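Painting a Ceiling Without Wrecking the Walls

Tips from the Wedlow Home Repair pages

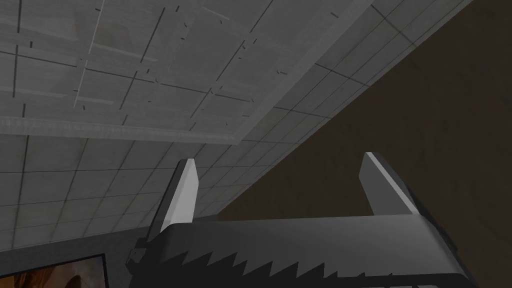
Rendered view, looking up toward a ceiling and a brown wall.

Dark walls make a ceiling job harder. Every stray speck of white shows on brown, navy or deep green, and touching up a wall color that is a few years old almost never matches. Take your time with the prep and the painting goes quickly.

Before you start

Move out whatever will go through the door and push the rest to the middle of the room. Cover it with plastic, then a canvas drop cloth on top. Plastic alone gets slippery and paint sits on it until you step in it.

Turn off the power to the ceiling light at the breaker. Loosen the canopy and let it drop an inch or two, then bag the whole fixture. Take down smoke alarm covers too, and remember to put them back the same day.

Wash the ceiling if it is over a kitchen or if anyone has smoked in the room. A sponge mop with warm water and a little dish soap is enough for most of it. Rinse with clean water and let it dry overnight.

Stains

Water marks come through ordinary ceiling paint, sometimes after two coats. Find the leak first. Then spot-prime with a shellac or oil-based stain blocker, going a few inches past the edge of the mark. If the drywall is soft when you press it, it needs to be cut out and patched.

How much paint

Measure length times width. Our back bedroom in the Turura Street house was 16 feet by 12, so 192 square feet, or 384 for two coats. One gallon was just enough. Check the coverage on your own can and buy a little extra if the ceiling is textured.

Masking the wall

Use a delicate-surface tape on painted walls, the kind meant for fresh paint. Wipe the top few inches of wall with a barely damp rag first – dust is what lets paint creep under. Press the tape down with a putty knife. Tuck plastic sheeting under the lower edge of the tape if the walls are dark.

Pull the tape while the last coat is still slightly soft, back on itself at an angle. If it has already dried hard, run a sharp utility knife along the line before you pull.

Cutting in and rolling

Cut in a band three inches wide with an angled brush, one wall at a time, and roll up to it before it dries. Cutting in the whole room first leaves a border that shows in low light.

Use an extension pole, even in a room with low ceilings. Stand a little behind the roller and not under it. Load the roller well but roll off the drips in the tray. Work from the window side toward the back of the room, in strips a few feet wide, and keep the edge wet.

Do not go back over a patch that has started to set. Leave the thin spots for the second coat.

Cleanup

Between coats, wrap the roller and brush tightly in plastic wrap. They will keep that way until evening if you finish the first coat by 11 in the morning.

Specks on the wall come off with a damp cloth if you get them right away. For dried ones, try a plastic scraper – a fingernail works on semi-gloss, but flat paint will burnish if you rub it.

Write the color and sheen on the lid before you put the can away.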